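Stedville Utilities Board > Water and Electric > Metering

Thread: Leak flags on the new Jelolel meters

sheo_metering
Posted 31 July 2023

We are getting continuous-flow flags on 129 accounts on the Grendberg loop. The flag trips when hourly use never drops to zero over the set window. Field checks on 58 of them found no leak at the meter or on the service line. I think the threshold is too tight.

- Seul-gi Heo

reskola
Reply 1

Which firmware? Before the last update the register rounded up at low flow, so a trickle could show as a full unit every hour. Pull the raw interval reads before you touch the threshold.

sheo_metering
Reply 2

Current release on all of them. Raw reads show the same thing, small and steady overnight.

nieminen_ops
Reply 3

Then I would leave the setting alone. Small and steady overnight is a running toilet until proven otherwise. A check at the meter pit tells you nothing about the customer's side. Our notice has one page on it: dye tablet in the tank, wait, look for color in the bowl. 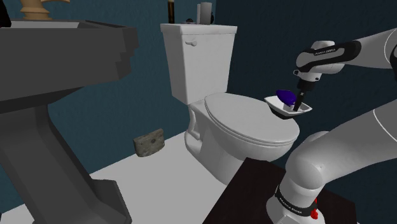

reskola
Reply 4

Disagree in part. Softeners and ice makers will hold a meter above zero too, and every false flag costs a truck roll. We went from 24 hours to 3 days last October and call volume dropped.

nieminen_ops
Reply 5

Call volume dropped because customers found out later, on the bill. I don't count that as a fix.

reskola
Reply 6

Fair, but the high-use alert still catches the big ones inside a day. The longer window only applies to low flow.

sheo_metering
Reply 7

Can the window be set per route, or only system-wide? I would try 3 days on Grendberg and leave the rest.

reskola
Reply 8

Per route, under alarm profiles. Export the old profile first - the editor overwrites it.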